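How to Prepare an Email Interview with an Electronic Music Artist

Published by Freya Haslam in September

Many small music webzines make their interviews by email. It is cheap and the artist can answer from the tour bus, but the result is often dry. I have written interviews this way for 5 years, and I want to share my method.

Step 1. Listen to the last release completely, 2 times. On the second time, write down the minute when something surprises you. When I prepared my questions for the duo Lukumay, I noted a voice that enters at 2:52, and this became my best question.

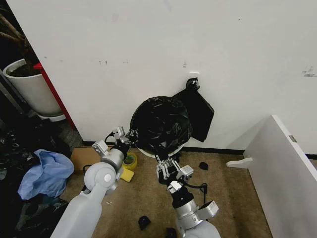
Step 2. Read the old interviews. If the artist already explained the name of the project in three places, do not ask it again. You can put this information in your introduction.

Step 3. Write more questions than you need, then cut. For my talk with Skekik I began with 22 and sent nine. Each question should ask one thing only.
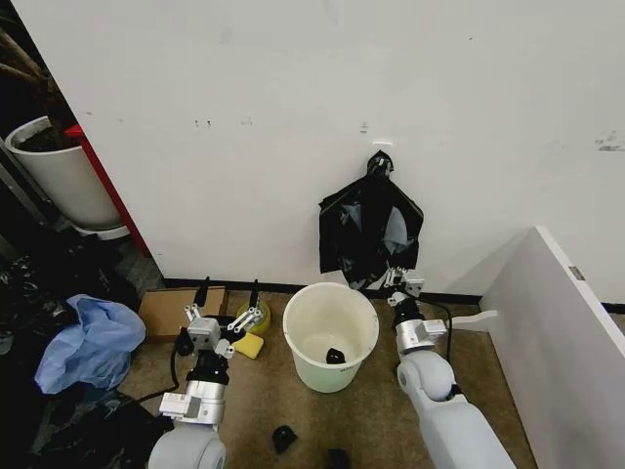 Step 4. Put the easy questions first and the personal ones near the end. Ask about machines and software with a precise word, for example "How did you record the drums on Heneck?" and not "What is your gear?"

Step 5. Send everything in the body of the email, with the deadline in the first line. Attached files get lost.
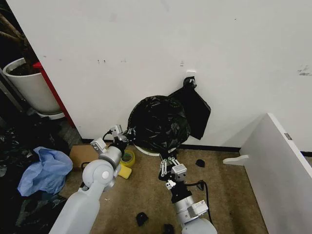 What should I do if the artist answers with only one line?

Choose the two most interesting answers and send one short follow-up for each. Most artists will write more when they see that you read them with attention. Leave the other short answers as they are, and correct only the spelling.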